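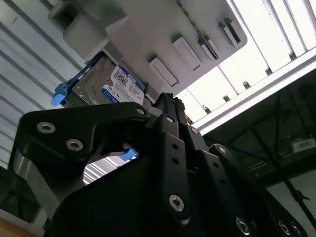

Fingertip at the underside of a drive tray, seen from the wrist.

Cluris Safe Handling Kit for Drive Service Cells

If you have a robot arm pulling and seating hard drives, you probably already have a risk assessment in a binder somewhere, and you may have noticed that it says a lot about people and very little about the drives. We noticed the same thing at Weltness, and the Cluris kit grew out of the pages Valbona Georgiev kept adding to the back of ours.

The kit is a set of written rules, labels and check cards for one cell. It sits alongside your assessment under ISO 10218 and doesn't replace any part of it, so please keep your safety person involved (they will enjoy the cards, we promise).

What the rules cover
Fingertip contact. Touch the tray or the carrier, and stay off the drive label and the circuit board side. If your tips are bare metal, the card asks you to write that down and have it signed off.
Approach speed. You set a slow zone around the tray and record it on the card, along with who is allowed to change it.
Screws on the gripper. Check every visible fastener at the start of a shift and put a paint mark across each one - a turned screw is so much easier to spot that way.
Grounding. One path from the tool flange to the bench point, tested and logged.
Hands in the cell. Stop the arm and lock it out before anybody reaches for a latch, even for a moment, even if it's only to nudge a carrier along.

What you get
6 laminated check cards
A pad of 300 shift log sheets
3 lockout tags with cable ties
Paint marker, yellow
Printed rule book, plus a file you can edit with your own limits

Order code 831. Refill pads are sold separately, and they fit the older Lockwood clipboard as well as ours.

The rule book gets a fresh edit each August. If you bought yours before then, write to Leanne Bickerstaff at the Wemham office and she'll send you the changed pages at no charge. She is also the person to ask about cells with two arms, where the lockout section needs a bit more thought and an extra set of tags.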